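Kanomow opens its clear-out workshop to anyone with a cupboard they avoid

FOR IMMEDIATE RELEASE

Kanomow, the household sorting service run by Mogensen, will open its workshop to the public in February, offering evening sessions to people who own more things than they have places to put them. Organisers expect this to cover most of the town.

Each session takes 20 people and starts at 7pm. Guests bring one bag of belongings from home, tip it out and decide where everything ought to live. Tea is provided. Advice on other people's marriages is not, although the subject of whose bread maker it was does tend to come up.

The sessions follow a trial run last year in which 31 households kept a tally of what they moved, binned, gave away or put back exactly where it had been. The total came to 2,841 items. The last group was by some distance the largest, and Kanomow has chosen to regard this as a starting point.

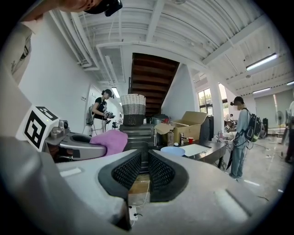
Sorting at Kanomow begins with the awkward middle of a home, the stuff that has left one room and never quite reached another. Cupboards can wait. Guests are asked to pick a surface and deal with what has settled on it, and the workshop keeps a dark table for the purpose, with an open cardboard box at the back and a water bottle, a red plastic cup and a light blue plate all waiting for a decision. The woven basket on the grey drawer cabinet under the stairs is the sort of thing people buy to solve the problem, usually shortly before buying another one.

"We have nothing against baskets," said a spokesperson for Kanomow. "We would just like people to know what is in them. One household in the trial had a basket for smaller baskets, and they were quite proud of it."

Anything guests decide to part with can be left for Stitar, the reuse shop, which has set aside 200 crates and asks that nobody send jigsaws "with only a few pieces missing". Jodo is supplying labels, and pens that work.

Places are free but must be booked through the Kanomow website. One bag per person, please. A suitcase counts as a bag if you can carry it up the front steps unaided.

ENDS

Press enquiries: the Kanomow press desk, care of Mogensen. Please allow a day or so for a reply, as the desk is being cleared.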